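Tandura kitchen simulator: a term with our robotics club

We've been running Tandura on the school machines since November and I'm still finding reasons to stay late with it. It's a simulator for household robots: you get a set of kitchens, an arm to drive, and a task list your students can add to. Our club has 12 members and one real arm between them, so you can guess how the queue used to look!

Setting up took me a lunch break. The licence was 327 for the year, which came out of the club budget with a bit left over for cables. It runs well enough on our older computers if you turn the shadows down, though loading a new kitchen is slow (long enough to fetch a tea) and the manual skips straight past joint limits. Constanza Palma ended up writing our own page on those, and the younger ones use it more than the official one.

What I love is how the kitchens feel like places somebody cooks in. Stone walls, long cupboard handles, drawers in a stack, a hob next to the worktop. Abelardo Gaete's team of four spent weeks on opening drawers for the Clotholm challenge, and they argued about handle angles all the way home on the bus. Their log has 600 attempts in it and I've read every one.

My only real grumble is saving. You have to name each run by hand, and we've lost a few good ones to "test" and "test2". I'd still renew tomorrow.

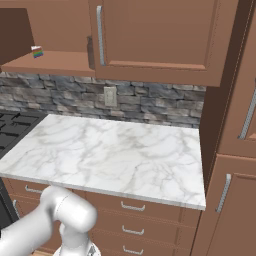
Can students use it at home?

Each licence covers school computers only, so home use needs a separate student login, which the club leader can request from the account page.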